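Dogbe Residents' Help Pages
Shared Kitchens and Common Rooms

Arranging mugs on a small counter shelf
Submitted by Iqra Zaidi
Status: Answered (3 replies)

Our floor at Flaltcombe House shares one kitchen between 17 residents. Management has approved the purchase of a low wooden shelf for the counter, to be used for mugs and cups. The counter measures 60 inches in length, and part of it must remain clear for food preparation.

I have been asked to draft a short notice explaining where clean mugs should be placed. May they stand directly on the wood, and should they be stored with the opening facing up or down? I would also appreciate guidance on the drying cloth, which at present is left in the sink.

Reply from Thomas Testa

Ours are on hooks. Please check whether your building permits hooks before purchasing a shelf.

Reply from Gifty Laryea
Marked as helpful by 8 readers

Residents may place mugs directly on a wooden shelf provided that they have been dried first. Water left under the base of a mug will mark untreated wood, and the mark is difficult to remove without sanding. We oiled our shelf in January and have had one ring since then, which was traced to a teapot.

With regard to direction, mugs in daily use should stand with the opening up. A mug placed upside down while still damp holds moisture against the shelf. Mugs that are used only for guests may be turned over to keep out dust, but should be rinsed before use.

Handles should point toward the front of the shelf so that a mug can be lifted without disturbing its neighbor. Larger items may be kept on the counter beside the shelf. Your notice should state that mugs left on the counter after 10 p.m. are to be returned to the shelf by the person who used them.

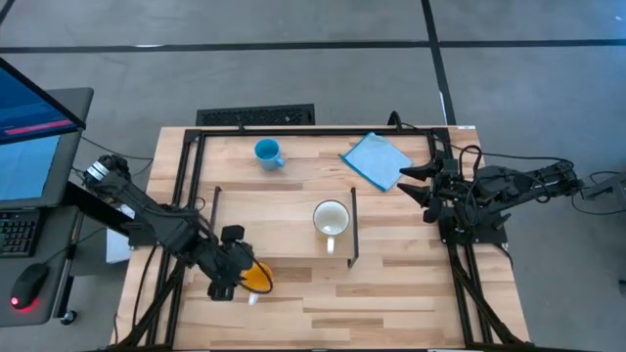 The cloth should be spread open on a dry surface after each use, well away from the sink. A folded cloth dries slowly and will develop an odor. Our floor exchanges its cloths every second day, and the used ones go into the hot wash with the dish towels.

I would recommend that the notice be limited to one page. Our first version at Stiresow ran to 43 lines and was not widely read.

Reply from Aba Amegashie

I agree with the above, except on the subject of oil. Please confirm with the supplier that the product is suitable for kitchen use. The Huten shelf on our floor was supplied already sealed and required no treatment. It is wiped with a damp cloth and dried immediately.

Comment from Iqra Zaidi

Thank you. The notice has been sent to Ohemaa Kpodo for approval. Hooks are not permitted in our building.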